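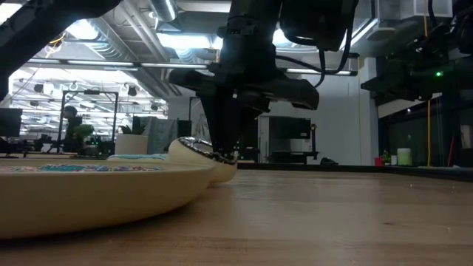

Stepan Horobets wrote in to say that he had stopped reading the washing instructions on second-hand crockery altogether, as most of it comes with none, and could we please say what is safe to do with the patterned stuff and what isn't. Two other readers have asked much the same thing over the winter, so this month's household item is given over to it.

The first thing to find out is whether the pattern is under the glaze or on top of it. Hold the piece near a window and tilt it. If the shine runs across the colour and the plain parts without a break, the pattern is most likely underneath and well protected. If the coloured parts look duller, or you can feel a slight edge with a fingernail, the pattern has been put on last and will wear. Gold and silver lines are nearly always on top.

Under-glaze pieces will stand up to ordinary washing for years. Even so, a dishwasher on its hottest setting will slowly take the shine off the glaze, and you don't get it back. Use the cooler setting and leave gaps between things. A good half of the chips people blame on the machine come from two rims knocking together all through the wash.

On-glaze pieces should go in the bowl. Warm water, a little washing-up liquid, a soft cloth. Don't leave them to soak overnight, and keep scouring powder away from them. Anything with a metal line stays out of the microwave as well.

Old tea stains come off with a paste of bicarbonate of soda and water, rubbed on with a finger and left for ten minutes. Go gently where there is colour. I have seen thick household bleach recommended and I'd leave it alone — it can get in through fine cracks in the glaze and cause flaking later on.

Those fine cracks are called crazing. A crazed plate is fine on a shelf or under a plant pot, but I wouldn't eat off it, as the cracks take in grease and whatever else is going. If a plate smells odd when it has been warmed, it has had its day as a plate. The same goes for very old, brightly coloured glazes of unknown make. Some contain lead, and sour things such as vinegar or lemon juice draw it out. Use them for show.

On storing: plates can be stacked, bowls less happily. Put a sheet of kitchen paper between patterned pieces, because the unglazed foot ring of one will scratch the face of the next. Keep stacks to 8 or fewer, with the biggest at the bottom. Cups are better standing on their feet than on their rims, which are the weakest part, and they shouldn't be hung by the handle if the handle has ever been glued.

Bohdan Hutsuliak has asked me to mention matching. If you are trying to make up a broken set, turn a piece over and copy down everything on the back, including any small numbers pressed into the clay. The name of the pattern is often not given, but a number may be enough for a dealer to go on. He spent from December until last week looking for two side plates and found them at the Mesberg indoor market, on a stall he had walked past several times. He paid more than he meant to.

The Mesberg stalls are on the upper floor, at the far end from the stairs. Most are cash only. Take one of your own plates with you if you're matching, wrapped in a tea towel, as creams and whites are very hard to carry in the head.

Next month: getting candle wax out of tablecloths. Letters on that to the usual address, please.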